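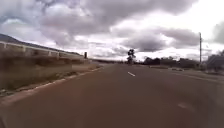
What does resurfacing a road get you? A smoother ride for a few years, and fainter noise in the houses nearest to it, if the job is done properly.

Newsletter > Roads and Transport > Winter items

December 22, 2021
By the Nakbridge newsletter desk

The Nakbridge road is on the list again. Sterent, the contractor, wrote to residents in October to say the work would take 7 weeks and cost no household a penny. We have heard both of those before. The last scheme ran well past its date, and the letter that went with it was every bit as cheerful.

What is proposed this time is a new top layer, fresh lane markings and a tidy-up of the kerb. The white line down the middle is broken, as it should be on an open stretch, but a driver coming over in rain or low sun wants paint that can be seen a good way off. Sterent says the new paint will last. It does not say how long.

Then there is the bank. Dry grass on a slope beside a road is a matter for whoever cuts it, and the plan has one line on cutting - "as required". Required by whom? The same goes for the white railing along the top. Painting it is listed under Rastogi, the smaller firm, and Rastogi's share of the work has no dates at all.

We asked for the figures and were sent a sheet with 1483 metres of surfacing on it and 103 metres of kerb. That seems very little kerb for so much road. Perhaps the rest is sound. We would like somebody to have walked it before saying so.

The diversion will go by way of Plulley, adding 2 miles each way. Buses are said to be unaffected, though the timetable has not been seen. Comments on the plan can be left at the library desk until the end of the month.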